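Chapter 7
Shared Services and the Household Economy

Learning aims

After studying this chapter, readers should be able to explain why some household tasks move out of the home, compare the costs of private and shared provision, and describe how local authorities regulate services used by the public.

7.1 From private task to paid service

Households produce as well as consume. Cooking, cleaning, childcare and the care of clothing all take time, equipment and energy, yet few of them appear in national accounts. When a household pays another party to carry out such a task, the same work enters the market and can be measured. Economists call this change the marketisation of domestic work.

Laundry is a useful case. A household may wash and dry its clothes at home, send them out, or carry them to equipment that many people share. The choice depends on income, floor space, the price of water and the distance to the nearest shop. 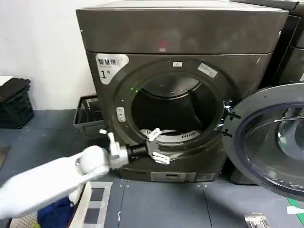 Figure 7.1 A numbered front-loading machine on a tiled floor.

The cost of a privately owned appliance is mainly fixed: it is paid whether the appliance runs daily or stands idle. The user of a shared appliance pays only for each use, and the owner spreads the fixed cost over many customers. The more often the equipment runs, the lower the average cost of each cycle. This relationship is known as the utilisation effect, and it applies equally to libraries, buses and swimming baths.

Shared provision also carries costs that do not appear in the price. Users must travel, wait and plan around opening hours. In the district of Gravton, a survey of 143 households found that 88 gave waiting time as their main objection to shared facilities. Price came second, and 19 households raised no objection of any kind.

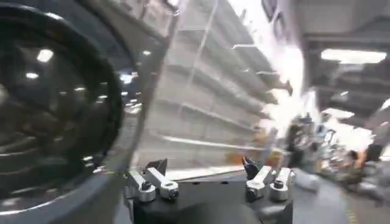 7.2 Regulation and the public interest

A service open to all raises questions that a private purchase does not. Charges must be displayed, premises must be safe, and complaints must be heard. Most authorities meet these needs through licensing. The notice below shows the usual form of such a decision. 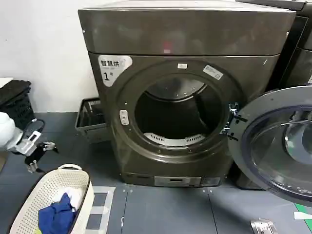

Vornach, March 23, 2022

The District Office gives notice that licences for shared household services will be renewed every 2 years. Applicants must state their charges, opening hours and arrangements for complaints. The new terms take effect in September.

Two features of the notice deserve attention. It regulates information and leaves the level of charges to the operator. It also allows several months between announcement and effect, so that smaller firms have time to comply.

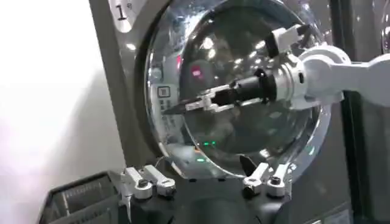

Larger firms usually find such rules easier to absorb. The Faulkner study of licensed trades, discussed in Section 7.4, compares the position of single-site operators with that of Vida, a chain with premises in several districts. Its findings suggest that a flat licence fee weighs most heavily on the smallest businesses, whose turnover is low in relation to the charge.

Key terms: marketisation, fixed cost, utilisation effect, licensing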